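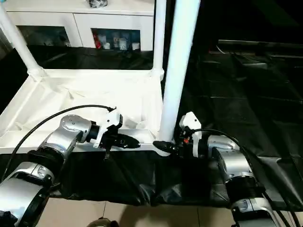 Frame and tray: your questions

Which frame does this page cover?
The white Jurkema frame with upright poles and a fabric-lined tray at the base.

Can I wash the tray fabric?
Yes. Lift it out and wash it at 30 degrees. It creases easily, so smooth it flat by hand before you put it back.
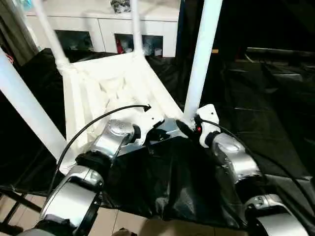 How do I clean the poles?
Wipe them with a damp cloth and a drop of washing-up liquid. Don't use scouring pads, and dry the joints well.

A pole feels loose. What should I do?
Push it firmly down into its connector. If it still moves, order a new connector from Trokville, part 415. They come in packs of 4.

Who do I ask about spare parts?
Write to Magdalini Kokkinos at the Trokville shop. Orders placed before noon go out the same day.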